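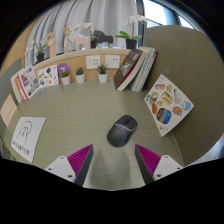

What's the easiest way to make a plain desk feel like your own?

Start with paper! A sheet of stickers or a printed card costs very little, lies flat, and can be swapped out the minute you get tired of it.

Welcome to the desk page of the Brikbridge gallery. I love a desk with a bit of color on it, and I love a desk you can still work at, so this page is for people who want both. I started it in March and it has grown a lot faster than I planned (thank you, Jelport and Dalport folks, you have great taste in stationery).

Desk with mouse and stickers
Toast, a light bulb, a blue teacup, a jar with a blue label... I could look at this sticker sheet all afternoon! The little fruit and snack icons are so cheerful next to a plain black mouse. And I'm a big fan of the card on the left, black line drawing on white, very simple. The pale gray-green desktop with its fine wood-grain lines sets it all off nicely.

More desks are on the way. If you'd like yours on the page, send up to 2 pictures and a caption of 60 words or less. Tidy, messy, halfway through a project, I want to see them all!

Page updated 15 July 2024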